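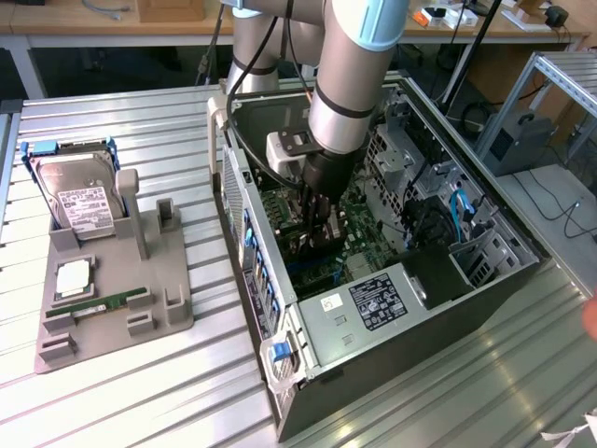
Week 5 handout: Showing the arm what to do

Hello again, and welcome back to those of you who missed last time. These notes go with the practical on teaching by demonstration, and they are longer than usual, so do make yourself a cup of tea before you start. You don't need to have them by heart when you arrive. It would help a great deal, though, if you had read as far as the section on holding your nerve, as that is the part people tend to skim and then ask me about with one hand already on the controls.

Our task for this half of the course is taking apart and putting back the insides of a desktop computer. The tower lies on its side with the panel off, the arm comes down into it from above, and the parts have their places in the grey printed tray on the left of the bench. We shall work mostly with the memory, the processor and the hard disk. By the end of November I should like every pair to have a set of demonstrations they would be happy to show to somebody else.

Why a computer case?

Last year's group practised on wooden blocks, and I was rather fond of the blocks. You can learn to steer an arm perfectly well by stacking them. What they don't teach you is how to work inside something. A case has walls. It has a metal drive cage standing up on one side, cables that wander wherever they like, and a board full of things you would prefer not to lean on. When you reach in with your own hand you tilt your wrist and tuck your elbow without a thought, and if you brush a cable you feel it and move round. With the arm you have to decide all of that, and the wrist is a good deal thicker than yours.

It is also a job with very different sizes of movement in it. Carrying a memory module across to the tray is a long, easy sweep. Getting it to sit in its slot is a matter of a tiny slide and then a firm push. A demonstration has to contain both, one straight after the other, and your pace has to change between them. Oluwaseun Bako, who set up the Odukoya exercises you did in the first term, likes to call this changing gear, and I have borrowed the phrase ever since.

Two ways of showing

Guiding by hand. You put the arm into its free-moving mode, take hold of it near the wrist and walk it through the task, rather as you might guide a child's hand while they learn to write. The arm records its joint positions as you go. People love this method when they first meet it, and quite right too — it is quick to learn, and you can feel through the metal when something has touched. Its drawback is that you are standing in the way. Your forearm covers the case, your shoulder covers the tray, and if we are also recording from a camera then the camera gets a lovely view of your jumper. The other trouble is that two hands on a wrist make a fairly clumsy tool for a fine job. Many of you will find that you can bring the fingers over the memory slots without difficulty and then wobble just when you want to be still.

Remote control. You stay back from the bench and move a small hand controller, and the arm follows. Nothing of you is over the case, so the recording holds what the robot itself would have to go on. You can also scale the movement, so that a large motion of your hand becomes a small one at the gripper, and for seating a module that is a great kindness. What you give up is touch. You will push too hard at least once because you couldn't feel the part meet the slot, and so we start on the scrap board.

Neither of these is the grown-up method. For getting a rough path into the case and out again, guiding by hand is often the better choice, and I still use it myself when I am laying out a new task. For the sets you hand in, please use remote control throughout, so that we can pool them.

A word on what is being learned

It is tempting to think the arm is learning to repeat your movement. If the tray and the tower never shifted by a hair, repeating would do, and we could all go home early. What we want the learner to pick up is the link between what the sensors report and what you did next. So a demonstration in which you came in slightly crooked, noticed, backed off and straightened up is worth keeping. It shows the learner a bad position and the way out of it. A set made up only of perfect runs has nothing to say about trouble, and the learner will get into trouble sooner or later.

I remember Hauwa Wike's set from the Grakura project for just this reason. She was cross with it because she thought it looked messy. Her module kept catching at one end and she kept easing it back and trying again. When we trained on it, the policy did the very same easing back, and it coped with crooked starts far better than the one trained on my own tidy runs. I was a little put out, I admit, and then very pleased.

Do be careful to tell a recovery from a muddle. If you wander over the board wondering which part you meant to pick up, the learner will take the wandering as part of the job. Decide before you press record. Pausing in the middle to think is also recorded, and long pauses are surprisingly hard to train away.

The order of work

1. Check with your partner that the task has one name and one meaning. "Move the memory" is too loose. "Take the module from the tray and seat it in the nearest free slot" will do nicely.

2. Look at the cables before you move anything. Any lead that could be caught on the way in should be eased aside by hand, with the arm stopped. Remember the arm's own cable too, and don't wind the wrist round and round until it pulls tight.

3. Bring the gripper to the start position and let it settle.

4. Start the recording and say the task name aloud. Your partner writes it on the sheet.

5. Travel high, come down straight. Clear the side of the case and the drive cage before you go across, and lower the fingers only when you are over the part.

6. Close the gripper gently and wait for a moment before lifting. A short, clear stop at the grasp makes it far easier to split the recording into stages afterwards.

7. Carry, place, open, and rise straight up again. Please don't drag sideways as you let go.

8. Stop the recording and mark it as good, recovered or spoiled. Keep the spoiled ones in their own folder. Don't delete them.

9. Change something small before the next run: turn the tray slightly, or begin from another spot. Then swap places with your partner after every few runs.

The processor has its own sheet. Please read that before you go anywhere near the socket, and use the one in the tray and no other.

Holding your nerve

Nearly everyone grips the controller too hard. Your knuckles whiten, your shoulder creeps up towards your ear, and every small tremble goes straight into the data. Sit down if that suits you better. Rest your forearm on something. Breathe out as you lower the gripper (I know how that sounds, but do try it). If you feel lost, stop moving, let the arm hold its place, and look. You may look for as long as you like when you aren't recording, so end the run if you need to.

The partner's job is to watch the arm while the driver watches the part. It isn't a rest. Stay within reach of the stop button, keep your hands out of the case while the arm is live, and speak up early. "Wrist" or "cable" is plenty. There is no need to build up to a full sentence while the gripper is bearing down on somebody's heatsink! If either of you is uneasy, press stop, and we shall sort it out together without any fuss.

How much is enough?

I am always asked this and I always give an unsatisfying answer. Musa Ugwu's old Urlow set ran to almost 3,000 demonstrations, gathered over many months by a good many patient people, and it covered several tasks. Kayode Usman later took 134 of them, all of the same memory task but chosen for their different starting points, and had a perfectly respectable result. I wouldn't read a rule into that. I would say only that ten runs from ten different starts will usually teach more than the same run done over and over, and that you will be tired long before the robot is. Stop when your runs become careless. The data from the last half hour before lunch is nearly always the worst we have.

Looking back over your runs

Before you leave, play back a few of your recordings at normal speed with your partner. Look for the moment the fingers close: is the part held squarely, or by one corner? Listen to yourselves as well, as the sound track often explains a hesitation that the joint readings don't. Then plot the gripper height against time. A good run has a shape you will come to recognise, with one dip at the pick and another at the place, and anything with a great many little dips deserves a second look.

For next time

Write up one page on a run you marked as recovered. Tell me what went wrong, how you noticed, and what the learner would have had available to notice it with. If you knew only because you heard a click, say so, and say whether the click is in the data. Include the plot. Virgil Filip will be running the afternoon groups and is happy to look at drafts beforehand, and I am in from two o'clock most days if the door is open.

Reading: the chapter on compounding errors in the course pack, and the Jorberg notes on controller scaling. Skip the appendix unless you enjoy that sort of thing.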